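Search datasets, models, authors

# Romora Box Set

Data card for the Steslow robotics club's student project. The task is two-handed: put a small item in a storage box, fit the lid and close the latches.
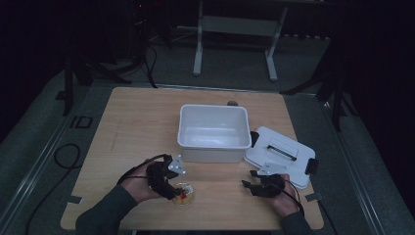
Last modified: July, v0.3

## Contents

- 754 episodes, of which 910 MB is wrist video previews
- 346 episodes labeled by step
- 25 held out for the Odetti round

## Recording

Poses are logged per hand and stored in the table frame. Each gripper carries a marker plate with dark dots — keep both plates in view when adding episodes. Files with long tracking gaps go in `rejects/`.

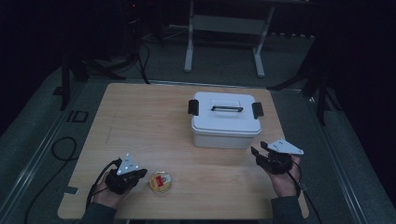 Step labels follow the Deschamps scheme. `lid_on` and `latched` are separate labels, and a box with both end clips folded down over the rim gets `latched`. Label the left and right hands separately.
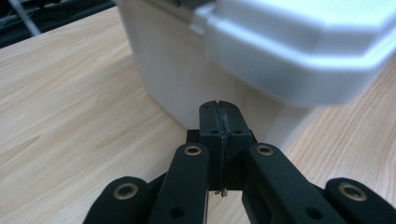 *Fig. 3. Gripper view, fingertips closed, container ahead.*

## Known issues

Left and right are swapped in a few early files.

3 comments · 12 shares

This site uses cookies. Accept | Settings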